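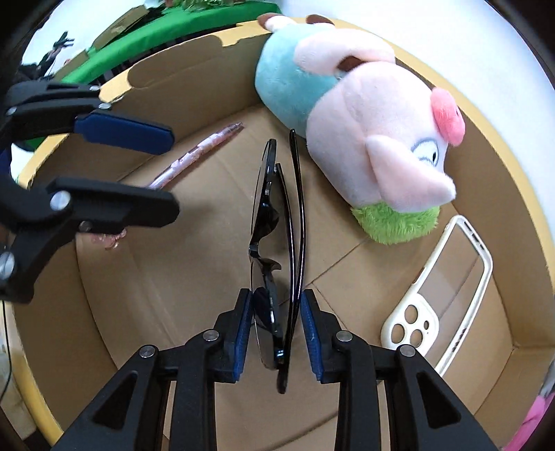
*Black folded glasses in the cardboard box, with a plush toy beside them.*

**Minutes of the tenants' meeting, Sterkia building**
November 15, 2023, in the ground floor room

Present: Riet Mertens (chair), Ross Carnegie, Tineke De Haan, Lotte Geerts (minutes)
Excused: Tadhg Horgan, who sent his points by e-mail

**1. Minutes of the last meeting**

Approved with one correction. In point 4 it was written that Ross would pay for the new bicycle hooks. It should be that Ross would ask for the price of the new bicycle hooks. Lotte apologizes for this mistake.

**2. Heating**

Riet has called the firm Vermeulen three times concerning the radiators on the second floor. A technician came and bled the radiators, but the two on the street side are still cold in the morning. Vermeulen thinks that the pump is set too low. They can come again in December, no exact day was given. Tineke asked if the heating can start earlier than now, because her son leaves for work very early. Riet explained that the clock of the boiler is the same for the whole building, and an earlier start will cost more for everybody. It was agreed to start 30 minutes earlier as a test until the next meeting. Ross is against, but he accepts the decision. He wishes that it is written in the minutes.

**3. Money**

In the common account there are 374 euros. The invoice for cleaning the gutters is not yet received. Tadhg writes in his e-mail that he expects it to be more than last year, as the firm needed to bring the long ladder. We keep 100 euros aside for small repairs, the same as before.

Tadhg also asks who still has the second key of the mailbox. Tineke has it. She will put it back in the kitchen drawer.

**4. Laundry room**

There was a long discussion about the list on the door. Some tenants write their name for the whole Saturday and after that they do not come. Proposal of Lotte: one name is for one wash, and if the machine is free 15 minutes after the time, the next person can take it. Accepted by all present.

Ross asked that people clean the filter of the dryer after use. It was said already in the last meeting, and in the one before. Lotte will make a sign with bigger letters.

The floor drain smells again when it rains a lot. Riet will pour water in it every week and look if this helps. If not, we must ask a plumber. 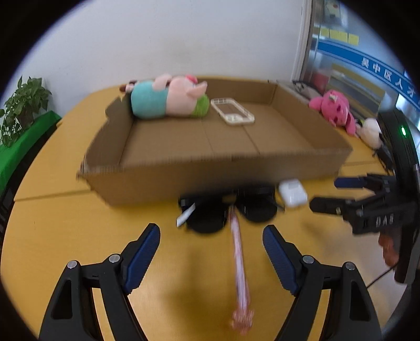 **5. Lost and found**

The things which are left in the common rooms stay with us for too long. Tineke proposed to keep them until the end of December and then give them to the second-hand shop Onetero. Ross finds this too short for people who travel in winter. After discussion we agreed on the end of January. Riet will write to all tenants, also to the ones who moved out in the summer, if we have their address. Umbrellas may be used by everybody if they are brought back.

Keys and bank cards are not kept downstairs. Please give them directly to Riet.

**6. Noise from the works next door**

The building company Plislow has put a letter in our mailboxes. They will break the old concrete in the courtyard next to ours, and the letter speaks of work from seven in the morning. Tineke called the number on the letter and spoke with a friendly man, but he could not say how many weeks it takes. Ross is worried for the common wall, where there is already a crack behind his cupboard. He will take photos of the crack with a ruler next to it before the works begin, and send them to Riet. Riet will ask Plislow for a written plan.

**7. Winter supper**

We will have it again in the ground floor room. Everybody brings one dish. Lotte makes soup, Tadhg offered in his e-mail to bring bread and cheese. The budget is 30 euros for drinks, from the common account. Tineke asks that the dishes with nuts have a label.

**8. Other points**

- The light on the stairs between the first and the second floor goes off too quickly. Ross will look at the timer.
- The printer paper is ours, a pack of 500 sheets. Please do not take it for private use.
- Riet wants to stop as chair after next summer. Who is interested can speak with her.

The next meeting will be in January. Lotte will send a message with the date.

Minutes written by Lotte Geerts, read by Riet Mertens.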